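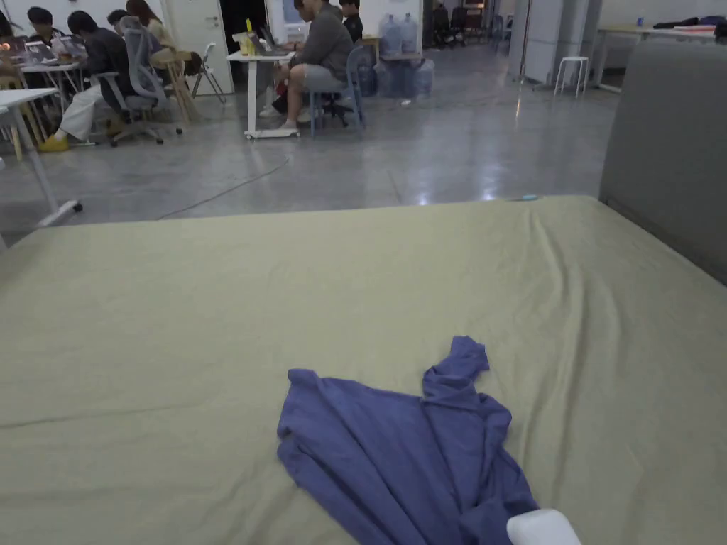

Teaching shirt folding by hand-held gripper: 147 demos in

gralesell_fan
Finally got a policy that folds a shirt on a bed instead of a tabletop, and I'm so happy! 147 demos with the hand-held gripper, all starting from a crumpled blue one on the olive sheet. The sheet wrinkles too, so the background changes a little every time (which I think helps).

mothbench
Love it! How long is each demo? Mine run 60 seconds and I get sloppy near the end.

gralesell_fan
Shorter than that, I cut any where I fumbled the sleeve twice.

prukitz77
I'd keep the fumbles! At Altport we teleoperated 538 folds and the recoveries were the best part. Clean demos only teach it clean starts.

gralesell_fan
Hmm, not with this few. I tried it in August and it learned to drop the sleeve on purpose, lol.

prukitz77
Then label where the recovery starts and trim the drop. Don't toss the whole thing.

mothbench
Siding with prukitz on that one. Also, one shirt color? Mine fell apart the first time I gave it a gray one.

gralesell_fan
Fair, 3 more colors are next. Will post the Khaemba config tonight!

12 replies · 3 shares
Contact | © Khaemba Forum | Back to top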